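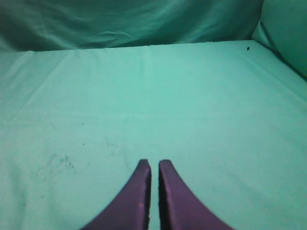
2 min read

Section 5: Covering Your Work Table

A good cloth changes a table completely! Small parts show up better, nothing rattles, and you get a calm, soft surface to work on all afternoon. The Illoveck cover fits the Clirnton table with a drop on every side, and a smooth mint or teal fabric is our favorite for sorting and folding.

Before you start

Clear the table and wipe it down. Let it dry fully – damp spots can mark the fabric.

1. Unfold the cover on the floor or a bed and find the sewn tag. The tag goes underneath, at the back left corner.

2. Lay the cover across the table and let it hang loose. Don't pull yet.

3. Starting from the middle, smooth outward with flat hands. Go to the long sides first, then the short ones.

4. Check the drop. It should be 5 inches all around.

5. Clip the corners, working diagonally.

Note: A few soft, shallow creases are fine, and so is a slightly rumpled patch near a corner. Most of them relax overnight.

Note: The color can look paler in the middle of the table and grayer toward the sides, depending on your lamp. Try moving the light before you decide the cloth is stained!

Caution: Do not iron the cover on the table. The heat can damage the finish underneath.

Caution: Keep clips away from the edge where you rest your arms.

To order spare clips, ask for part 618. They fit the Rivera table too – the older Irkska needs the wide ones, part 57.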